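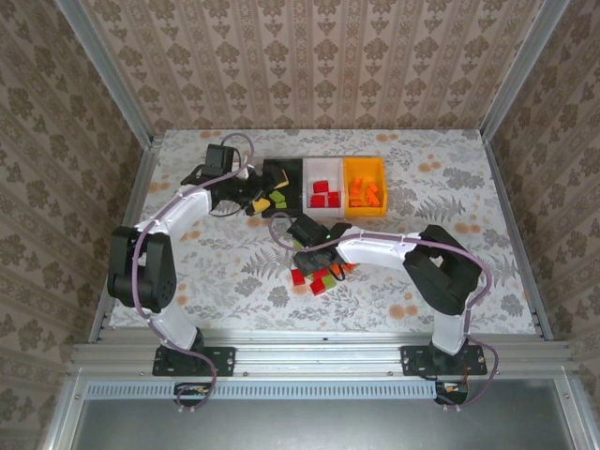 Weekend Kitchen Assistant and Supper Host — Vonengate House, Surnness

Posted May 23, 2022
Part time, permanent
Reports to the kitchen manager

Vonengate House is a small guest house and supper room at the top end of Surnness, a short walk up the hill from the ferry landing. We have been feeding people here for a good long while now, first just the overnight guests and then, as word got out about the fish stew, more or less anybody who was willing to climb the hill for it. We are looking for one more pair of hands on the weekends, and we would love to find somebody who likes people as much as they like food.

We know most job ads for kitchens say the same things, so we will try to tell you what the work is like, and you can decide if it sounds like you.

About the house

The guest house has 6 rooms upstairs and the supper room on the ground floor. Breakfast is for guests only. Supper is open to everyone, with one long sitting each evening and a menu that fits on a single card. The soup changes daily, the stew never does (we tried once, and we still hear about it), and there is always a pie of some kind. In summer we put tables out in the yard under the pear trees, weather allowing, and people tend to stay much later than they meant to.

Our bread and pastries come up from the Kadrić bakery every morning before seven, and most of our vegetables come from the growers over in Ostska. You would get to know all of them pretty quickly. The bakery driver likes a cup of coffee before heading back down, and we consider making it part of the job.

What you would be doing

The job is split between the kitchen and the supper room, and the split depends on the day. On Saturdays you would start in the early afternoon, helping with prep: peeling, chopping, picking over herbs, rolling out pie crust if you have the touch for it, and keeping the sinks from getting ahead of us. Once supper starts you would move out front, greet people at the door, carry plates, pour water, and explain the card to anyone who hasn't been before.

Sundays begin with breakfast for the house guests. You would set the tables, take egg orders, keep the coffee going, and then help turn the room around for an early supper. There is a proper break in the middle of the day, and you are welcome to spend it in the yard or to go home and put your feet up.

Other things that come up:

Taking bookings over the phone and writing them in the book (we still use a paper one, and we are fond of it)
Checking in the vegetable delivery and letting the kitchen know if anything is short
Ironing and folding tablecloths on slow afternoons
Helping guests with ferry times, walking routes and where to buy a decent rain jacket

Who we are hoping to meet

You don't need restaurant experience. Some of the best people we have worked with came to us from shops, schools and one very busy post office. We do need you to be on time, to be comfortable on your feet for a long stretch, and to be able to lift a full crate of potatoes or ask for help with it without feeling bad about it.

It would be nice if you could also hold a conversation with a stranger — our guests come a long way, and a lot of them are traveling alone. If you speak a second language, please mention it. If you can bake, please mention it twice.

You must be 18 or older, as the job includes serving wine and beer. A food handling certificate is helpful, but if you don't have one we will pay for the course and for the hours you spend on it.

Pay and hours

The pay is $232 for the full weekend, Saturday and Sunday together, plus an equal share of tips. Supper is included on both days, and breakfast on Sunday. You would have 4 weeks of paid leave a year, which can be taken in one go outside the summer months if you have family to visit.

We close for the whole of April to paint, mend and catch up on sleep. You would be paid your usual rate for two of those weekends if you would like to come in and help with the spring cleaning, and there is no pressure at all if you would prefer to have the month to yourself.

There is staff parking behind the house. If you come across on the ferry, we will cover the foot passenger fare both ways.

How to apply

Please write us a letter, by mail or dropped off at the house, telling us a little about yourself, which weekends you could start, and a meal you remember well. It doesn't have to be long or fancy. A résumé is fine to include but we will read the letter first. Address it to:

The Kitchen Manager
Vonengate House
737 Hill Road
Surnness

We read letters as they arrive and will reply to every one of them, usually within two weeks. If we think we might get along, we will invite you up for a paid trial supper, where you can see the kitchen on a working night, ask the others anything you like, and sit down with us afterward for a bowl of stew. Please tell us ahead of time if there is anything you don't eat, or if the stairs at the front would be difficult for you. There is a level way in from the yard, and we can meet you there.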